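Last updated: October

I put off writing up the budget for the two-arm kitchen setup because I wanted the numbers to stop moving first. They have mostly stopped, so here they are.

The plan is a bench with two arms doing ordinary counter jobs: opening a microwave, turning a knob, putting a plate in a rack. I do this on my own time and pay for it myself. The first version of the spreadsheet had the arms on line one and everything else lumped together as "misc." That was a mistake. Misc. grew every time I looked at it.

The arms are the part I'm least worried about. I got two quotes, one from Stavero and one from Lernberg. Lernberg was cheaper per arm but sells the gripper fingers separately, and the mounting plate is extra too. Once I added those in, Stavero came out ahead at 1590 per arm with the gripper on it. Lead time is 5 weeks. Shipping is not included and I still don't have a firm figure for it.

Before ordering anything I'm working out the layout in simulation. It costs me evenings and no money, and moving a microwave in software is easier than redrilling a bench.
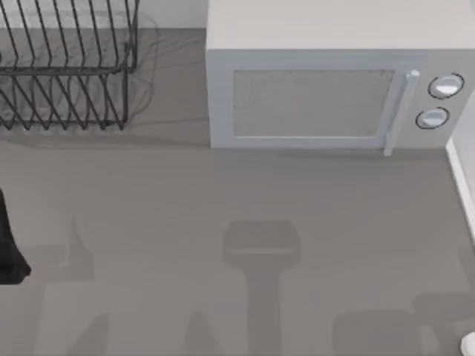 Overhead view of the simulated counter, dish rack on the left, microwave on the right.

The overhead view is the one I use for planning. I kept the open part of the counter in front of the appliances, and I want to keep it that way on the real bench. The gap between the rack and the microwave is small. I may widen it before I buy the countertop, depending on how much room a wrist needs to get in there from the side.

The shadows were useful too. They reminded me that I had put nothing down for lighting. I have now set aside 100 for two plain lamps and some diffuser cloth.

The rest of the list:

Bench and countertop: about 500. I'd like a matte gray top like the one in the model. The store in Pledthorpe will cut to size but charges for delivery.

Microwave: used. It needs a real handle and round knobs, which rules out most of the newer ones with touch panels. It doesn't have to heat anything.

Dish rack: black wire, any store.

Overhead camera and mount: I already own the camera. The mount still has to be bought.

Emergency stop and power strip: don't skip these. I did in the first draft.

Spare fingers: one set per arm to start.

I'm ordering one arm first and the second after the bench is up. It means paying shipping twice, but if the reach is wrong I'd like to find out with one arm on the bench.

Comments

benchtop_dan: Ask Stavero whether the power supply is in the quote. Mine wasn't.

Butkienė: How thick a countertop are you getting? Clamps can be fussy about that.

Reply from author: Haven't decided. I'll check the clamp range before I have anything cut. And thanks, I'll ask about the power supply.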